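Home | Projects | Gallery | Notes | Contact

Toscombe Cell: Setup and Upkeep
April 6, 2022
Posted by Marion Haldane
14 shares | 2 comments

The Toscombe cell is one arm, one table and a two-finger gripper. We keep a simulated copy of it and try every change there before we touch the hardware. This page covers how the copy is set up and what we do to keep the real one in step with it. The captions are short. The full settings are in the Yusof notes, which anyone on the project can open.

The model was rebuilt in January after the old one drifted too far from the cell. Link lengths, joint limits and gripper travel were all entered again from the maintenance sheets. Tool offset was the worst of it. The old file had it wrong by 2 mm, and every pick came in low on that account.

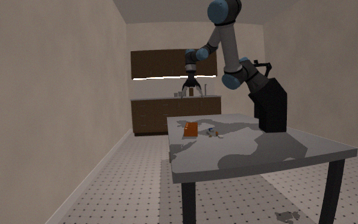
Home position is the first thing to check after any change to the joint file. The arm goes up from the pedestal, over at the elbow and down to the wrist, and it should stop with the fingers open and pointing at the floor. With the gripper parked that high, there is plenty of room over the orange block and the small parts next to it. If the fingers come up closed, the gripper setting did not load. Reload it before running anything else. Leave the shadows switched on for this check. A joint entered with the wrong sign often shows up in the shadow on the tabletop before you spot it in the arm itself.

Parts go at the end of the table away from the pedestal. Close in, the arm has to fold back on itself and the wrist runs near its limits. We moved the pick area outward when we rebuilt the model and have had no wrist faults in simulation from that point on.

The real arm gets a short service every 300 hours: wipe down the joints, check the pedestal bolts, look over the gripper cable for wear. Finger pads are changed at 800 hours whether they look worn or not. At 2,000 hours the wrist comes off and goes to Nandau for new seals. When it comes back, measure the tool offset again and put the new number in both the cell controller and the model. Do them together. Last time only the controller was updated, and it cost us a morning.

After any service, run the home position check in the model first and then on the cell at low speed. Keep a hand near the stop button for the first cycle. Write the result in the log, including the ones that pass.

Share this page | Print

Related
Posska Gripper: Changing the Finger Pads
Measuring Tool Offset After a Wrist Swap
Yusof Notes: Joint File Layout
Nandau Seal Kit, What to Send With the Wrist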